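Moved my sourdough starter to the new place in Moffat last week. Posting what I did in case anyone else has to shift one.

Fed it the night before with 55 g of rye and the same weight of water. Lid on loose. It rode in the footwell with a tea towel packed round the jar.

The kitchen at this end is colder than the old one. First feed did very little. Second feed, same again — a few bubbles up the side and a sour smell.

Yetunde Ojo told me to stop feeding it so often and wait for it to rise before touching it. Left it 8 hours on top of the fridge. Doubled.

Baked on March 18, 2020. One loaf, 400 g of baker's flour, a bit of wholemeal. Crust a good colour, crumb tighter than I like. Needed longer on the bench.

Flour is getting hard to find at the shops. Kai-wen Au split a big bag with me, so I'm right for a while. If you're in Moffat and want some starter, message me and bring a clean jar.

Next loaf goes in tomorrow. I'll try a longer prove and a hotter oven. 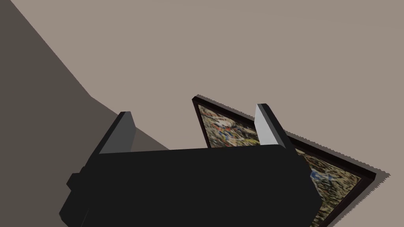
Black gripper facing a wall, two fingers up. Computer render.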